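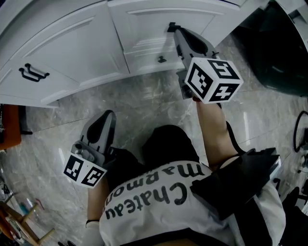
Omilside community kitchen opens its doors again

28 September 2018

The kitchen at the Omilside neighborhood house is back in use after a summer of work, and it looks terrific. The old brown units are gone. In their place is a run of white raised-panel cabinets that follows a curve along the wall, with a white countertop over it and gray marble-patterned tile underfoot. Anyone who remembers the linoleum will want to come by and stand on the new floor for a minute!

Work started in June, when the old sink was pulled out and the wall behind it turned out to need new plaster from one end to the other. That set things back, but the cabinet makers at Stornholm used the wait to redraw the corner, and the curve is the result. The first drawing had a plain right angle there, with a deep dead space that would have swallowed every roasting pan we own. Now there are doors all the way along, and you can reach the back of each cupboard without getting down on your knees.

"I've fitted a lot of kitchens, and curves scare people," said Gunārs Dzene, who led the fitting for Stornholm. "You have to scribe every base to the floor, and this floor drops a little toward the window. I was in here two evenings with a plane and a pencil. I loved it."

The hardware got more discussion than anything else in the whole project. One camp wanted bar pulls everywhere, because they are easy to grab with wet or floury hands. The other camp wanted knobs, because sleeves and apron strings catch on bars. Both sides got something. There are black bar pulls on drawers and small dark knobs on doors, and so far the complaints have been few (and cheerful).

Money for the cabinets came from the spring appeal, which brought in $1,123 against a target of $1,000. The extra went straight into soft-close hinges. Tile was bought at cost through Gruvitz, and the matching grout held up the job for a week while everyone waited for the right gray to come in. It was worth the wait. The first sample was nearly blue.

Karthik Patwary, who runs the Tuesday-style soup lunches (they have never once been limited to a single day, but the name stuck), has already moved his stockpots back in. He is delighted with the lower cupboards.

"In the old kitchen I kept the big pots on top of the fridge and the lids in the hallway," he said. "Now I open one door and it's all there. I keep opening it just to look. The doors shut so softly that I've gone back twice to check I really closed them."

His soup group cooks for up to 25 people at a sitting, and the longer counter means the chopping and the serving can happen at the same time. Bread goes at one end, bowls at the other, and there is still a clear stretch in the middle for whoever is making tea.

A few things remain to be done. The shelf liners have been ordered but not laid, so please put a dish towel under anything heavy for now. One drawer near the wall sticks if you pull it from one side, and Dzene will be back to adjust the runner. Labels for the cupboards are being lettered by the Tamošiūnaitė family, who did the beautiful signs for the garden beds. Until they are up, expect to open a wrong door or two when you go looking for the colander.

Care of the new fronts is easy. A soft cloth and warm water with a drop of dish soap will take care of most marks, and the grooves around the raised panels come clean with an old toothbrush. Please skip the scouring powder, which dulls the paint. Spills on the tile should be mopped up right away, mainly so that people don't slip.

Donations of kitchen goods are welcome again, now that there is somewhere to put them. Most wanted are large mixing bowls, baking sheets that lie flat, wooden spoons and a good bread knife. We have more mugs than we could ever use, so please keep those at home.

The kitchen can be booked for family meals, cooking classes and jam making through the front desk at the neighborhood house. Bookings run in blocks of 2 hours, and cleaning up is part of the block. Bring your own apron, and bring a recipe to pin on the board by the door. Patwary's lentil soup is already up there, with the amount of garlic crossed out and doubled.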